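Ticket 1057
Opened: 11/25/23
Subject: Dishwasher drawers, "replace both runner sets"
Unit: Golestani drawer model, Preris kitchen
Handled by: Jörg Albers
Status: open

Reported fault: drawers won't stay shut. The Nisuvmont service desk quoted 600 for two runner sets plus labor, over the phone, without sending anyone. I'm not signing that off yet.

Step 1. Power off at the wall for 12 minutes, as the script says. I don't see how that would fix a drawer that rolls open, and it didn't. Script followed, box ticked.

Step 2. Level check on the cabinet. Leans forward slightly. The installer's sheet from Prirnar says "leveled", with no reading written down. I have my doubts that a level was ever on it.

Step 3. Emptied everything and pushed each drawer in by hand. Both went home and rolled back out when I let go. Runners felt smooth. Worn runners usually grind, so why are we buying new ones?

Step 4. Asked for the load limit. The desk said "normal household use" and then, when pressed, 300 for the visit to find out. Declined.

Photos attached to the ticket:

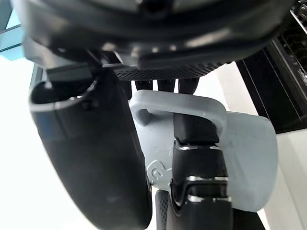 Gray plastic piece with a loop handle and a molded letter C.

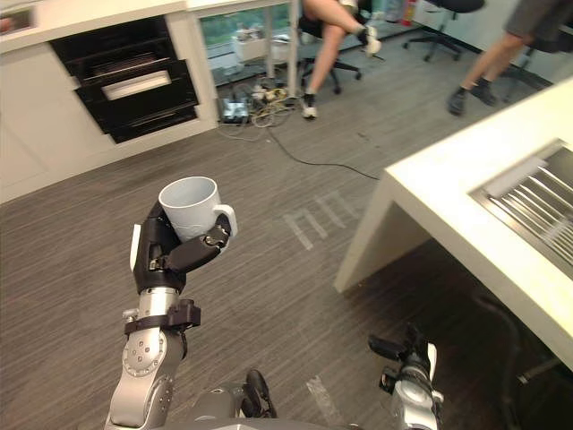

Step 5. Front feet to be raised one full turn each, then the drawers tried again empty and with a normal load of mugs. If they stay shut, the quote gets cancelled. If they don't, I want a technician to show me the wear on the old runners before anyone orders new ones.

Reply from service desk: "Leveling is unlikely to resolve this." No reason given. Asked for one in writing.

Next update due in December. Please don't close this ticket automatically like the last one.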